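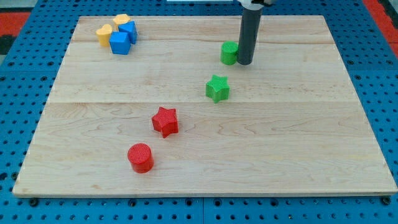 Last month's post on push planning drew a comment from Meireles Robotics Club, and it deserves a longer answer than I gave it. They wrote that a rod is the wrong tool for a sorting task, that any team with a budget for a wrist mount has a budget for fingers, and that our student project would learn more from one good grasp than from a hundred nudges. They also asked for the numbers. Fair enough.

The project is called Latar. It is the spring assignment in the automation course at Dusbridge, and the goal is written on one line of the handout: given a set of blocks on a board and a sentence in plain English, move the blocks so the sentence is true. Contact is through a single rod held vertical. No lifting.

On the question of fingers, the comment is right that grasping would be easier. With a gripper, a block goes up, over and down, and whatever sits between start and goal can be ignored. With a rod, everything in the path matters. A push that is slightly off center turns the block, and a turned block leaves the line. The course picked the rod for that reason, and I agree with the choice, though I did not in the first two weeks.

The shapes do not behave alike. A cylinder looks simple and is the worst of the set for us. The rod is round, the block is round, and they touch at a single point, so any error sideways makes the block roll off around the tip. A cube has a flat face, which forgives a small error but punishes a large one, as the cube swings and presents a corner. The star is better than I expected. If the rod finds the notch between two points, it stays there, and the block tracks well for a long push. If the rod lands on a point, the star spins. Hearts have exactly one good notch, at the top, and a planner that does not know this will spend a lot of time correcting.

Our first planner treated every block as a disk. It picked a contact point opposite the goal, pushed in a straight line, looked again, and repeated. The second version, which we call Brirkier after a misspelled variable that is now in too many files to fix, keeps a short list of preferred contact points per shape and pays a small cost to travel to one of them before touching anything.

The numbers, then. We ran 400 trials with each planner, same starting layouts, same sentences. A trial is a failure if the goal is not reached in 34 pushes. The disk planner failed 92 times. Brirkier failed 41 times. Most of what is left comes from groups: when blocks of two colors sit close together and the sentence asks for one of them, the rod has to get into a gap that may be narrower than the rod. Brirkier has no idea of clearing space first. It tries the blocked contact point, gives up, tries the next one, and runs out of pushes.

Two notes for anyone building something similar. First, check the surface. We use a wood board with visible seams, and we log the position of every push that crosses one, in case the error turns out larger there. So far I see no clear effect, but the sample is small. Second, set the rod height once and write it down. Ours drifted between sessions for most of October because two of us were measuring from different places on the mount, and 13 trials had to be thrown out and run again.

The sentences are their own problem. "Put the red star next to the red cylinder" is easy to score. "Make a line from the green blocks to the red ones" is not, and we argued over the tolerance - how far off a line can a block be before it is not a line - for longer than we spent on the control code. We ended up with a fixed distance from the best-fit line, measured at block centers. It is crude, but every trial gets scored the same way.

Next is a clearing step for Brirkier, which means choosing a block to move out of the way and a place to put it where it will not be in the way again. I have a version that works in simulation and takes 920 milliseconds to plan a single push. That is too slow to use on the arm, and most of the time goes to checking collisions against blocks that are nowhere near the rod. I will post the trimmed version when it runs.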